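Drumdale bedside table

The Drumdale bedside table is a type of small two-drawer wooden cabinet, made to stand beside a bed. It takes its name from the town of Drumdale, where the Virniton furniture works produced it for the hotel trade and later for sale to the public. Similar pieces by other makers are often sold under the same name, and in everyday use it covers most bedside tables with two panelled drawers and turned feet.

Name

Virniton listed the piece as the "bedside cabinet, two-drawer". The name of the town seems to have been attached to it by second-hand dealers. In Maihi, where many of the tables were sent, it is usually called a lamp chest, although it was not designed with a lamp in mind and the top of the earliest version is rather small for one.

Construction

The table is built on four corner posts. Each post is square for most of its length and is shaped at the bottom into a rounded, turned foot. The side panels and the back are held in grooves cut into the posts. A plain rail, or apron, runs across the front directly under the top and joins the two front posts.

The top projects slightly beyond the apron and has a rounded front edge. It is fixed from below with wooden buttons, which let it move a little as the air in the room becomes drier or more humid. On later tables the buttons were replaced by screws in slotted holes.

Both drawers have a recessed rectangular panel with a moulding round it. They run on wooden strips fixed inside the case. The usual handle is a small round knob at the centre of the drawer front, held by a single screw from inside. Knobs were bought in and are not always of the same wood as the case, so a pale knob on a darker drawer is common and does not mean that the part has been replaced.

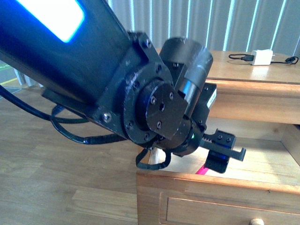
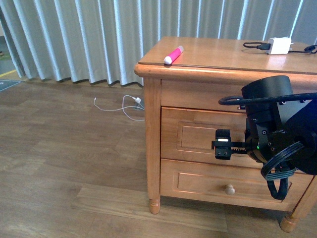

Finish

Three finishes were offered: honey, walnut and a dark brown sold as "tobacco". Honey was by far the most common. The colour came from a stain and was covered with two coats of clear varnish, either satin or gloss. The stain does not go deep, and heavy sanding will expose lighter wood, most often along the front edge of the top.

Gloss varnish marks more easily than satin. Hot cups leave white rings, which can sometimes be removed with a fine paste polish. Ink is harder to deal with once it has passed through a scratch into the wood.

Use

Drawers of this size hold books, glasses, medicines and other things wanted at night. The top is now used largely for telephones and their chargers, and many owners have cut a hole in the back panel to bring a cable through. A hole of 30 mm is wide enough for most plugs on low-voltage leads – mains plugs need more. Dealers generally treat the hole as damage, though it has little effect on the price of ordinary examples.

Production

The first order was for a hotel in Maihi and was delivered in December, in time for its opening. Works records give a total of 3,058 tables in the original width, of which almost 3,000 went to hotels and boarding houses. A wider version followed, with the same drawers set between broader posts.

Flarnik, a rival firm, sold a close copy with 16 mm board for the sides in place of framed panels. It can be told apart by its drawer bottoms, which are stapled on from beneath. On the Virniton tables they slide into a groove.

See also: Bedroom furniture; Chest of drawers; Commode; Drawer runner

Page last edited 2020-01-19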